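Tue 7 July

Glaze tests, continued from the sheet pinned by the kiln. Kasville white, new batch, against what is left of the February batch.

Set up the tiles last night and fired this morning. Slow to start, then full rate, short soak at the top. Controller showed 2138 F at the end of the soak. Cone on the middle shelf bent where it should, cone on the bottom shelf was a little stiff, same as the last three firings. I am going to stop writing that down every time and move the bottom shelf up one post.

Base recipe is 100 parts dry, 26 of that feldspar, water to the usual thickness. I sieved the new batch twice. The old one had settled hard in the bucket and took a long stir with the drill before it would go through the mesh, so there is some doubt about whether everything got back into suspension. Keep that in mind when comparing.

Results so far:
Old batch, one dip: thin on the edges, clay color showing through. Same as always.
Old batch, two dips: good. Smooth, slightly warm white.
New batch, one dip: better coverage than the old, a few pinholes near the foot.
New batch, two dips: crawled on the rim of tile 11 and nowhere else. Tile 11 is the one I picked up with bare hands after sanding, so it may be dust or skin oil. Redo before blaming the glaze.

The question for the small pieces is how much white goes on before the shape starts to fill in. Two dips on a flat tile tells us nothing about a beak or a tail.

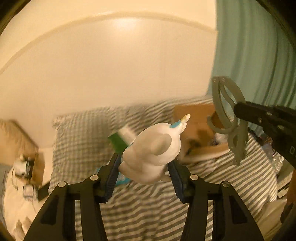
Romana Jelínek read the tile notes over lunch and thinks the pinholes come from the bisque, since we dropped the bisque temperature in the spring to save time and never went back. Her suggestion is to split the next load, half at the old bisque setting and half at the new, and glaze both from the same bucket on the same day. She would also leave the second dip until the first has lost its shine, and wants the times written on the back of each tile in pencil oxide instead of on tape that burns off.

Fair on all counts. I have tape stubs in the tray from this firing and had to work out two tiles from their position on the shelf.

Blue underglaze: the Clonport blue held its line under the new white but went soft under two coats of it. The Pirihi blue is stronger and a bit purple. For narrow bands I would stay with Clonport and put it on over the raw glaze. Need to try that with the fine brush before committing to a full shelf.

Gold luster not tested this time. The jar from Alham has thickened and I don't want to thin it by guesswork. Looked for the data sheet in the blue binder, not there.

To do:
Move bottom shelf up one post.
Split bisque load, label both halves.
Remake tile 11, wipe with damp sponge first.
Weigh a cup of old and new glaze and write down both numbers.
Find the luster sheet or ask for another.
Kiln wash on the two shelves with chips. Use up the open tub first.

Kiln still too hot to unload the lower shelf. Rest of the tiles go in the next entry.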